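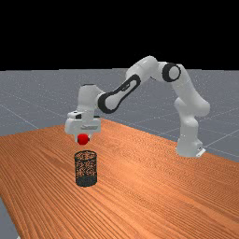 To: Stondby household list
Subject: Re: Limescale in the kettle, again

On Saturday, February 16, 2019, Kenji Mercado wrote:

> Has anyone found a way of getting scale out of a kettle
> that doesn't leave the tea tasting of chip shop? I used
> neat vinegar, left it 30 minutes and boiled it twice.
> My mother-in-law has asked for water.

Kenji, neat vinegar is for people who dislike their kettle.

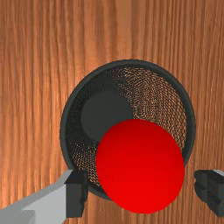

Use citric acid. The hardware shop in Cunddale sells it in tubs, next to the mousetraps. Two dessertspoons in a half-full kettle, bring it to the boil, switch off and go away. Come back after 30 minutes, pour it out and rinse well. It fizzes rather alarmingly at first – keep your face out of the way.

If the element still looks like a coral reef, do it again. Mine had been neglected since June and took 5 goes, during which I drank a lot of squash.

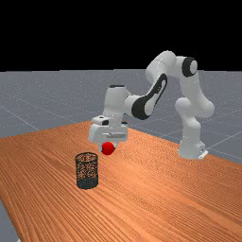 Don't bother with the wire ball things from Dunleavy. I bought two. They collect scale beautifully and then shed it into the cup.

As for the chip shop, boil and empty it a couple more times and leave the lid open overnight.
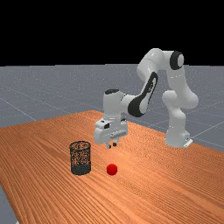
Kenji replies that he has now done all this, that the tea tastes faintly of lemon, and that his mother-in-law prefers it.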